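桌上的收纳盒，别再往里塞了

写得急，晚上八点还有事，先把想说的倒出来，错别字回头再改。

起因是上个月在Wisitz的版面上看到一篇长文，作者Liam Ó Dubhghaill，讲桌面整理。他的主张一句话：桌上每样东西都要有自己的格子，没有格子的就不配上桌。文章转得很凶，下面留言2,000多条，清一色“受教了”“马上下单”。我看完也差点下单。购物车里放了两天，删了。

删的理由，就是这篇要讲的。

我的看法：收纳盒这东西，八成时候是在替我们拖延。东西不知道放哪儿，扔盒子里。看着齐了，心里舒服了，其实什么决定都没做。一支笔还能不能写，一包零食还吃不吃，茶包是谁给的、什么时候喝，统统没想。格子帮你把问题藏得很体面。

先说说格子。多格的托盘，设计的人大概想的是分类：这格放笔，那格放回形针。真用起来谁这么用？我见过的桌子，家里的、办公室的、亲戚家的，没有一张是这样。最后都是哪格有空放哪格。记号笔旁边是零食，零食后面是茶包。笔和茶有什么关系？没关系。就是手伸过去的时候那儿刚好有个空。
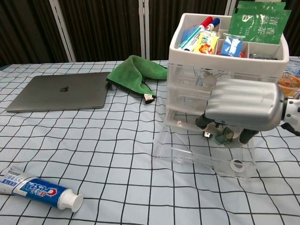 所以我一直觉得，看一个人的托盘比看他的书架准。书架是摆给人看的，托盘是顺手。红笔蓝笔挨着，说明拿起来就用，用完插回去，这个习惯其实挺好。零食跟笔混在一起，说明坐得久，中间要垫一口。绿茶独立小袋，立着插，省地方。这些都没人教，自己长出来的秩序。Liam那套要把它全推倒重来，按类别，贴标签，一格一物。我不服。

他文章里有个说法我记得很清楚，说混放是“懒”。不对。混放是按时间分的，不是按种类分的。下午要用的东西堆在一块，人家脑子里有数。你硬给分成文具、食品、日用三个抽屉，反而每次要开三回。

抽屉也得说两句。透明抽屉这几年特别流行，卖点是“一眼看见”。我家里那个，Pletoma买的，34块，用了大半年。结论：看见是看见了，看见跟会去用是两码事。底下那层塞的是旧电池和不知道哪台机器的螺丝，我天天看见，天天不动。以前不透明的时候还能假装没有，现在连假装都不行了。有点烦。

透明还有个毛病，招灰，擦完有印子。放在素色桌布上还好，放玻璃桌上，一整片透明叠透明，找个东西眼睛疼。这一条商家从来不写。

再说桌布。很多人觉得工作的桌子不该铺桌布，显得像饭桌。我倒是坚决支持铺。理由特别实际：格子布，浅色，横线竖线摆在那儿，东西歪没歪一眼就知道。电脑合上往线上一靠，自己就正了。不用尺子，也不用什么收纳美学。我妈以前铺饭桌就爱挑格子的，她说碗放得齐。当时嫌土，现在自己买了两块换着用。

浅蓝的比白的耐看，白的沾一滴茶就完了。

顺带讲讲那些“不该出现在桌上”的东西。Liam列了一张清单，第一条就是洗漱用品。他说牙膏出现在书桌上，是生活失控的信号。看到这儿我真的笑出声。牙膏怎么了？刚买回来没拿进卫生间，行不行？中午饭后要刷牙，放手边提醒自己，行不行？我上班那几年，抽屉里常年一管牙膏一支牙刷，隔壁Hegarty那层楼的人也都这样，没见谁失控。反倒是把牙膏收得太好的，十有八九想不起来刷。

他还专门点名了抹布。说超细纤维布应该折成四方块，收进抽屉，用时再取。我试过。折了四天。第五天就团在电脑边上了，再也没回去。擦屏幕、擦桌上的水印、擦眼镜（知道不应该，还是擦了），一天要摸好多回的东西，你让我开抽屉拿？布就应该团着，团着好抓。 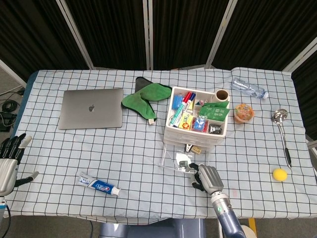

有人会说，那你的意思是乱着就行了，别收拾。也不是这个意思。我每个礼拜都收，只是收的方法跟他反着来。

我的办法很土。先不动盒子，先动桌面。桌上的东西一样一样拿起来问：这个礼拜碰过没有。碰过，放回原位，原来歪着就歪着。没碰过，放到脚边的纸箱里。纸箱放到月底，没人去翻的，送人或者扔。整个过程一首歌的时间，有时候两首。盒子最后才看，只做一件事：往外拿，不往里放。

往外拿，这个最关键。我发现大家整理的时候，动作全是往里的。手里一个夹子，往盒子里一丢，好了。手里半块橡皮，往盒子里一丢，好了。丢了一年，盒子满了，怎么办？再买一个盒子叠上去。Lornutell那种能一层一层往上加的，就是吃准了这点。卖你第一层，后面几层你自己会回来买。我表姐家叠到了8层，摇摇晃晃的，最上面一层要站起来才看得到里面。问她放的什么，她说，反正是有用的。

有用的。这三个字害人。

一个小长尾夹有没有用？当然有用。胶带有没有用？更有用。问题是它们散在外面的时候你知道自己有，进了盒子你就忘了，然后又去买一卷。我家现在有三卷美纹纸胶带，全是“以为没有了”买的。要是当初有一卷就竖在最显眼的地方，哪怕难看，也省了后面两卷的钱。

所以我现在看到谁桌上胶带露在外头，夹子随手搁在外边，一点不觉得乱。觉得这家人少花冤枉钱。

还有线。线我没办法，承认。理线器、扎带、魔术贴，全买过，全失败。扎好的线一旦要换个插口，就得全拆，拆了就懒得再扎。后来索性不管，拨到一边，不绊脚就行。写整理文章的人拍照前都把线藏起来，我不信他们平时也那样。Liam如果看到这篇，欢迎反驳，顺便拍拍你桌子底下。

说到拍照，我觉得毛病就出在这儿。现在讲整理，讲的是拍出来好不好看。颜色要统一，标签朝前，零食要拆了包装倒进玻璃罐。零食为什么要倒进罐子？包装上写着保质期呢，倒出来你还记得哪天过期吗？罐子里的饼干软了都不知道是哪一批。我宁可看见一个花花绿绿的小袋子杵在笔旁边，至少知道是什么味儿的。

茶包同理。外面那层小袋拆了，香味两天就跑光。就让它原样插着。

再啰嗦一个，笔。笔要不要分颜色放？不用。要不要帽朝上？要。我试过帽朝下，墨都跑到一头去了，换一头写不出来。不过有的笔太长，立不住，斜着搭在格子上，我看也没什么。斜着反而好拿，手一伸就捏到了。有人看到斜的就难受，非得给它扶正，那是人的问题，不是笔的问提。

写到这里有点散。把主要的再说一遍，怕看漏：买盒子之前先空一个礼拜，看看哪些东西真的会回到桌上来。会回来的，它自己就有位置，你给它留着就好。不会回来的，给它格子也是白给。

另外合上的电脑不算乱！经常看到有人说下班要把电脑收进包里、收进柜子里，桌面才算“清零”。明天早上还不是要拿出来。合上，放平，盖子别压东西，就算收好了。我家先生每晚收，每晚收完第二天找充电头找半天，讲了多少次。

十二月打算把脚边那个纸箱彻底清一次，里面有什么我已经记不得了，估计又有一卷胶带。到时候如果有意思的再写。先这样，水开了。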